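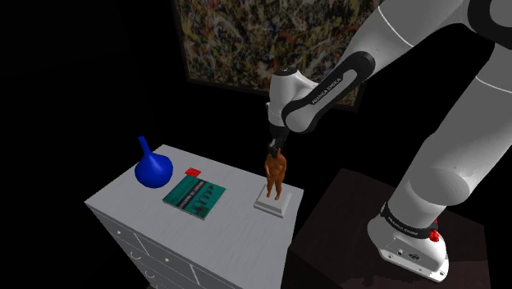 参观报告:Nikeck 公司开放日中的仿真抓取演示

6月
Biljana Vasić

一、参观的背景

我们小组这个学期的课程项目是“家庭环境里的物体整理”。老师建议我们先去看一次真正的工作,然后再写自己的方案。六月,Nikeck 公司在 Bastdale 的办公楼举办开放日,我报名参加了上午的一场。我的任务是记录仿真部分,另外两位同学去看了实物车间,他们的报告单独交。

去之前,我准备了三个问题。第一,仿真里的桌面和家具是怎么布置的。第二,机械臂失败的时候,他们怎么判断原因。第三,学生只有一台普通的电脑,能不能做类似的练习。

二、演示的内容

仿真演示在二楼的 Kelmendi 厅,用投影放出来。讲解的工程师先介绍了他们自己的场景软件,名字叫 Conard。这个软件负责摆放物体、运行动作和保存结果。厅里有一张表,写着今年上半年的任务库一共有219个任务,大部分是拿、放、推和打开抽屉。

我看得最久的一个任务是“取小雕像”。机械臂是白色的,臂上可以读到 FRANKA EMIKA 的字样,底座装在深棕色的桌子上。它要从这张桌子伸到旁边的浅灰色斗柜上方,去拿一个橙褐色的人形雕像。黑色的夹爪到了雕像的头部,这时候头几乎全被手指挡住了。

工程师在这里暂停了画面,请大家讨论:从头部夹是不是好的选择?有一位参观者觉得应该夹身体,那里面积大。工程师说,身体很宽,夹爪张开的宽度有限制,所以他们的规划程序常常选择上面的部分。但是雕像的头如果是圆的,接触面就小,如果夹得不正,雕像可能在手指中间转动。我以前只考虑夹爪能不能到达目标,没有考虑到达以后接触的情况。

雕像脚下有一个近白色的方形底座。任务要求只拿雕像,底座留在原来的位置。按照工程师的说明,这一条由程序自动检查:雕像升高以后,底座移动的距离不能超过规定的值。这个底座相对斗柜是斜着放的,离柜面的右边缘很近,我认为这增加了难度。如果机械臂的动作太低,碰到底座的角,它就有可能掉下去。

三、关于场景的布置

斗柜上还有别的东西:一本青绿色的书,一个很小的红色物体,一个深蓝色的花瓶。开始我以为它们只是装饰。工程师解释,这些物体叫“干扰物”,每次运行都会换位置和方向,有时候也会换种类。取雕像这个任务准备了300种不同的布置,每一种都由程序随机产生,然后由一个人快速看一遍,把不合理的删掉,比如书有一半穿进花瓶里的那种。

花瓶的形状给我留下了印象。它的肚子很圆,脖子又细又斜,向左上方伸出去。我问,这样的形状会不会让碰撞计算变慢。回答是会的,所以在计算碰撞的时候,花瓶由几个简单的形状代替,画面上显示的仍然是细致的模型。我觉得这个方法可以直接用在我们的项目里,因为我们的电脑比较慢。

后面的墙画也有用处。那是一幅很大的抽象画,颜色很杂,有奶油色、灰色、赭色和暗蓝色。工程师说,视觉程序如果只在干净的背景下训练,换到真实的房间就容易出错。背景的画也在随机更换的范围里。

四、失败的记录

演示的第二部分是看记录。工程师打开了取雕像任务的一组测试,一共50次,他没有挑选成功的给我们看,这一点我很感谢。失败的情况分成几类写在表里:

夹空:手指合上的时候,雕像不在中间。
滑落:夹住了,但是上升的过程中掉下来。
带动底座:雕像离开的时候,底座也跟着移动,超过了允许的距离。
超时:规划程序在规定的时间里没有找到路线。

关于我的第二个问题,我得到的回答是:先看分类,再看录像,最后才看数据曲线。工程师的经验是,新来的同事喜欢先看曲线,常常花很多时间,结果在录像里一眼就能看出来。每一次运行都保存几个角度的录像,因为手臂经常挡住物体。取雕像的时候,从正面就看不清楚手指和头的接触,需要换别的角度。

有一个地方我没有完全听懂,就是他们怎么设置手指表面的摩擦。我记下了“按照材料分组”这句话,但是不知道分成几组。我已经写邮件去问,写这份报告的时候还没有收到回信。

五、动手的部分

讲解结束以后,每个人可以在电脑上试十分钟。我用键盘控制夹爪,目标是一个方块,比雕像容易得多。前面两次我都把方块推走了,因为我先移动水平方向,然后再下降,下降的时候没有对准。旁边的工作人员建议我先升高,在目标的正上方停住,旋转夹爪,最后慢慢下降。第三次我夹住了。

我的电脑里每个画面要计算64步物理运动,这是他们为参观者设置的,比他们平时用的少。步数少的时候,画面比较流畅,但是物体接触的瞬间会有一点抖。我试着改大这个数,抖动小了,画面也变慢了。

六、对我们项目的意义

我建议小组做下面的改动。

任务描述里要写清楚“什么东西不能动”。我们现在的描述只有“把杯子拿起来”,没有说杯垫怎么办。

布置由程序产生,再由人检查。我们人少,可以先做二十种,不需要很多。

失败的分类表从第一天就开始填。原来的计划是最后一周再整理,我认为太晚了,那时候大家会忘记细节。

关于第三个问题,工程师认为普通电脑可以做,但是画面要简单,物体要少。他推荐先用一张桌子、两个物体,等程序稳定以后再加家具。抽屉和把手应该最后做,那一类任务他们自己也花了很长的时间。

七、没有看到的内容

由于时间的关系,我没有看到从仿真转到真实机械臂的过程。实物车间的同学看到了一部分,请参考他们的报告。下次小组会我会带来我的笔记和失败分类表的格式,请大家先想一想,我们的杯子任务需要增加哪几类。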